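ホーム > サポート > 取扱説明書 > 床・内装 > Pirville カーペットタイル

目次 前の章 次の章 印刷用ページ

第4章 カーペット床面の日常手入れと見切り材まわりの処置

4.1 適用範囲

本章は、Pirville カーペットタイルおよび同シリーズのロールカーペットを敷設した居室の床面に適用する。見切り材、巾木、縦枠など、カーペットに接する部材の周囲の清掃と再固定も本章に含む。下地の補修については第6章、タイルの全面張り替えについては第7章を参照のこと。

毛足の長いラグ、電気カーペット、畳の上に重ね敷きした製品は対象外とする。

4.2 用意するもの

・掃除機(回転ブラシを停止できるもの)
・すき間ノズル
・白色の綿布 2枚
・Briler 中性クリーナー(原液)
・計量カップ、水 200 ml
・Flustix 再剥離型両面テープ(幅45 mm)
・プラスチック製へら
・LEDライト

色柄のある布は、クリーナーと反応して染料がカーペットに移ることがある。必ず白色の布を使用する。金属製のへら、カッターの背などで代用しないこと。

4.3 作業前の確認

1. 室内の換気を確保する。
2. 可動家具を作業範囲の外へ移す。引きずらず、持ち上げて移動する。
3. 床面に手のひらを当て、湿り気がないことを確かめる。湿っている場合は乾燥するまで4.4以降の作業に進まない。
4. 目立たない箇所でクリーナーの試験を行う。布に少量を含ませて軽く押さえ、布への色移りがないことを確認する。

注意:床暖房を使用している場合は、作業開始前に運転を停止し、床面が室温まで下がってから作業すること。温度が高い状態でクリーナーを塗布すると、輪じみの原因となる。

4.4 乾式清掃

1. 掃除機の回転ブラシを停止し、部屋の奥から出入口に向かって吸引する。
2. 同じ範囲を直角方向にもう一度吸引する。ノズルを床面に押し付けず、毛足が寝ない程度の力で動かす。
3. 壁際と部材の際は、すき間ノズルに交換して吸引する。ノズルの先端を部材に当てないこと。
4. 毛羽が飛び出している場合は、はさみで周囲の高さにそろえて切る。引き抜いてはならない。

部材とカーペットの境目には細かい繊維くずがたまりやすい。上から見ただけでは判別しにくいため、床面に近い高さからライトを当て、影の幅が一定かどうかを確認する。影の幅が途中で変わる箇所は、部材の浮き、カーペット端部のめくれ、または異物のかみ込みが疑われる。

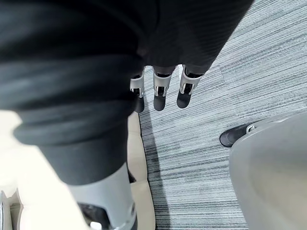 かみ込みが疑われる箇所では、プラスチック製へらを境目に沿って寝かせ、ゆっくり滑らせる。抵抗を感じた位置で止め、へらを立てずに手前へかき出す。面取りのある部材では、面取り部にへらの角を当てると塗膜に傷が付く。へらは平らな面をカーペット側に向けて使用する。

かき出した後は、再度すき間ノズルで吸引し、ライトで確認する。異物を除去しても影の幅がそろわない場合は、4.6の手順に従う。

4.5 湿式清掃(部分汚れ)

1. 水 200 ml にクリーナーをキャップ2杯加え、静かに混ぜる。泡立てない。
2. 白色の綿布に含ませ、固く絞る。
3. 汚れの外側から中心に向かって、たたくように押さえる。こすらない。
4. 布の汚れた面を折り返し、常に清潔な面を当てる。
5. もう1枚の布を水で絞り、クリーナー成分を拭き取る。
6. 自然乾燥させる。ドライヤー、ヒーター等による加熱乾燥は行わない。

注意:クリーナーを床面に直接注がないこと。タイルの目地から液が裏面に回り、接着力の低下や臭気の原因となる。

注意:淡色の部材にクリーナーが付着したときは、ただちに水で絞った布で拭き取ること。放置すると変色するおそれがある。

油性の汚れ、塗料、接着剤には本手順を適用しない。別冊「しみ抜き一覧」を参照する。

4.6 端部の再固定

カーペット端部のめくれが認められた場合に限り、次の手順で再固定する。部材自体が浮いている場合は、再固定を行わず販売店に連絡する。

1. 端部をめくり、裏面と下地の粉じんを吸引する。
2. 旧テープが残っている場合は、へらで端から少しずつはがす。
3. Flustix テープを部材と平行に貼る。部材からテープ端までは 2 mm 空ける。
4. はく離紙を一度に全部はがさず、端から順に送りながらカーペットを下ろす。
5. 手のひらで全体を押さえ、続いて端部を指の腹で押さえる。
6. 施工後45分間は、当該箇所に家具を載せず、歩行も避ける。

テープの重ね貼りは段差となるため行わない。長さが不足する場合は突き付けで継ぐ。

4.7 点検の周期

乾式清掃は週1回以上、境目の点検は14日ごとを標準とする。出入口付近など通行の多い箇所は周期を短縮する。冬期は暖房による乾燥で目地が開きやすいため、11月に一度、全周の点検を行うことが望ましい。

4.8 症状と処置

清掃後に輪じみが出た:クリーナー成分の残留。4.5の手順5を繰り返す。
端部が再びめくれる:下地の粉じん残り、または湿気。テープをはがし、乾燥後に4.6をやり直す。
毛足が寝たまま戻らない:固く絞った布を軽く当て、乾燥後に手で起こす。
部材の際だけ黒ずむ:すき間からの気流による粉じんの付着。乾式清掃の後、4.5を行う。改善しない場合は販売店に相談する。

コメント(3件)

・4.6のテープですが、幅の狭いものを2列に貼っても問題ないでしょうか。手元に在庫があります。

・回転ブラシを止められない機種を使っています。ブラシを外して吸引したところ、毛羽立ちは減りました。4.2に書き足してほしいです。

・別冊「しみ抜き一覧」の掲載場所が分かりません。サポートの一覧には見当たりませんでした。

お問い合わせ | 販売店検索 | 個人情報の取り扱い | © Alhassan 内装資材 サポート窓口 | ページの先頭へ戻る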